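Collection FAQ: Board Insertion Episodes
Brastico Manipulation Data Program
Last updated 2024-12-29

Send corrections to Zdislava Danko. Questions on station hardware go to Rosaire Arsenault.

General

What does this page cover?

Recording of two-arm insertion episodes on the parts board at the Soddale site. It applies to operators, reviewers and anyone pulling the data for training. It does not cover the drawer and cloth tasks, which have their own pages.

What is an episode?

One continuous recording of one task, from the arms at the start pose to the arms back at the start pose. An episode holds the head camera video, both wrist camera videos, joint positions for the arms and hands, the operator's commands, and a text instruction. Everything is stored against a single clock.

What is Vadano?

The teleoperation and recording software on the station computer. Operators start, stop and label episodes in it. Reviewers use the same program in playback mode.

What is Beaudoin?

The storage server. Vadano uploads to it when the operator closes a session. Episodes are held in an intake folder until review, then moved to the release folder.

Before recording

Do I have to reset the board before every episode?

Yes. Vadano shows a layout card with the starting place of each part. Set the parts to match the card, then confirm it. The card changes with each episode. Do not skip a card that looks inconvenient, and do not repeat one you did well on.

How exact does the layout have to be?

Parts that start in a fixture must be in the correct fixture. Parts that start loose may be anywhere in the marked zone, at any rotation. Variation inside the zone is wanted. Avoid settling into one favorite spot.

Can I move the board?

The board is moved on purpose between sets. Vadano asks for a new board position every 15 episodes and records it. Do not move it at any other time. If an arm pushes it during an episode, see "What if the board slides?"

Which light setting should I use?

The one named on the layout card. The settings are neutral, warm, dim, and a group of colored ones. Colored settings are part of the plan and are not a fault. A policy trained only on neutral episodes lost track of the narrow slots when the light changed, and the colored sets were added in April.

The colors make it hard for me to tell the parts apart. What should I do?

Work from shape and size. If you still cannot identify a part in the headset view, stop and discard the episode. Do not switch the light during a recording.

During recording

Which hand should do the insertion?

Follow the instruction text. If it names a hand, use that hand. If it does not, use whichever hand is closer to the target. The free hand should stay open and clear of the board unless the task calls for holding or handing over.

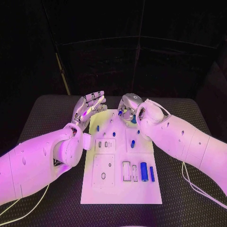 Parts board under pink and violet light, seen from the head camera. Left hand open, right hand over the upper part of the board with a small blue object between thumb and fingers.

May the free hand rest on the board?

No. Contact from the free hand puts a load on the board that shows up in the wrist force signal of the other arm. Hold the free hand above the surface. A steady hover is fine, and small drift is fine.

How fast should I go?

At a pace you can hold for the whole session. Fast reaches followed by long pauses near the target are the most common cause of rejected episodes. Slow down before contact and keep moving through it.

What if I miss the hole?

Lift, realign and try again in the same episode. Recoveries are useful and are kept. The limit is 6 attempts on one part. After that, release the part on the board, return to the start pose and label the episode "failed, attempts."

What if I drop a part?

If it lands on the board, pick it up and continue. If it leaves the board but stays on the mat inside arm reach, you may also pick it up, and you should add the "dropped" tag. If it rolls out of reach, end the episode. Never reach into the enclosure by hand while the arms are enabled.

What if the board slides?

A small shift can be ignored. If the shift is large enough that you have to change your approach, finish the episode, tag it "board moved," and reseat the board before the next one. Vadano will ask for the new position.

A finger has stopped closing fully. Can I keep going?

No. End the episode, run the hand check from the station menu, and note the result. A hand that fails the check twice is out of service until Rosaire has looked at it. Episodes recorded with a weak finger train the policy to expect one.

Can two operators share a session?

No. Each session carries one operator number. Operator style is visible in the data, and we balance the training set across operators. Close the session and open a new one when you change seats.

How long may I record without a break?

50 minutes. Vadano locks at that point and unlocks when the break timer ends. The lock cannot be overridden from the operator account.

Labels

Who writes the instruction text?

Most instructions come with the layout card. On free-choice cards the operator writes one before recording. Use plain commands that name the part, the hand if it matters, and the target:

Pick up the thin peg with the right hand and put it in the round socket.
Put the large cell in the wide frame.
Pass the short peg from the left hand to the right hand.

Do not describe how to do the task, and do not use operator shorthand such as "the usual."

Should the instruction mention color?

Only if color is needed to tell two parts apart. Under colored light a silver part can read as pink or yellow on video, and a color word then becomes a wrong label. Size and shape words hold up better.

What counts as success?

The part is in the named target, it stays there after release, and both arms have returned to the start pose. A peg that stands in the hole but leans against the edge is a failure. A cell that sits in the frame with one end raised is a failure.

Should I delete failed episodes?

No. Label them and close them normally. Failures are used to train the success detector. Use "discard" only for wrong layout, wrong light, tracking loss, or an episode started by mistake.

Review

How are episodes checked?

Vadano runs automatic checks first: missing video, clock gaps, joint limits, idle time. A reviewer then watches each episode at double speed and confirms or changes the outcome label. The reviewer may not be the operator who recorded it.

How long does review take?

Normally 7 days from upload. Colored-light sets take longer. Reviewers check those at normal speed.

Why was my episode rejected when the part went in?

Check the reason code in Vadano. The usual ones are:

R1 Idle time over limit
R2 Layout does not match card
R3 Free hand in contact with board
R4 Target hidden from all cameras during insertion
R5 Instruction does not match action

R4 is often avoidable. Bring the wrist in at a slight angle so that at least one camera can see the target until contact.

Can I dispute a rejection?

Yes. Open the episode in playback, choose "second look," and give the time of the passage in question. Zdislava Danko makes the final call.

Using the data

Can I train on the intake folder?

No. Intake episodes have unreviewed labels, and some will be removed. Use the release folder on Beaudoin and record the release tag with your run.

Are the light settings stored?

Yes, as a field in the episode header, along with the layout card number and board position. Please split by layout card when making a held-out set. Splitting at random puts near copies on both sides.

Are the colored-light episodes color corrected?

No. Video is stored as recorded. If your training code corrects white balance, turn that off or apply the same step at run time.

Can I request a new part or fixture?

Send a drawing and the task you want it for to Rosaire Arsenault. New fixtures are added to the board between releases only, so that every episode in a release shares one parts list.

Related pages: Station startup and shutdown; Hand check procedure; Layout card format; Release notes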